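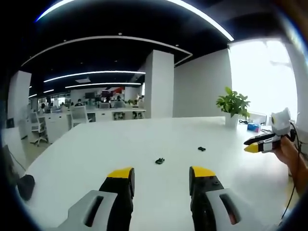 I have been reworking the shared table on our floor since April, and the layout is now stable enough to write up. The table is the large white one near the windows. It belongs to no team, so over time it had become a storage surface with a bit of bench left in the middle.

The old state, for the record: offcuts, two dead power boards, mugs, and a tray of unsorted adapters that Nabil Chidiac inherited from the previous tenant. Usable area was about a third of the top. Setting up for a small job took longer than the job.

The rules we settled on are short. The centre stays clear. Anything that lives on the table lives at the edge. The plant is exempt, as it does better near the window than it did beside the printer, where it dropped leaves all winter.

Cables took the most work. A loose lead across a white top is easy to see but still catches a sleeve. Leads in use now run along the side and over the edge. Spare length gets coiled and left near the plant pot. I tried adhesive clips from Lustmont first. They held for three weeks, then let go one at a time and left a grey residue that needed isopropyl and a plastic scraper. I would not buy them again.

Small parts are the second problem. A small black part shows up well against white, but only if nothing else is out. Chaltu Wolde suggested that only the pieces for the current job go on the top, with the remainder kept in a lidded tub in the desk cabinets. It works. Losses have dropped to nearly nothing, and the vacuum has stopped rattling.
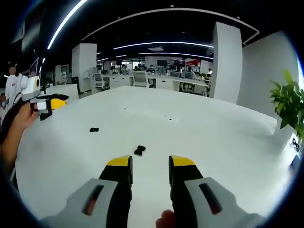
Two small black pieces out, centre of the table otherwise close to bare.

Glare is still unsolved. With the blinds up, the window end is too bright by mid-morning for fine work, and a matte mat would fix it at the expense of a wipeable surface. Tamer Hourani has a Tirholm mat at home and will bring it in for a trial. If it curls at the corners I will send it back with him.

Next on the list is chair storage. The white chairs drift toward the table during the day and stay there. Anas Akl wants floor marks. I would prefer to try asking people first.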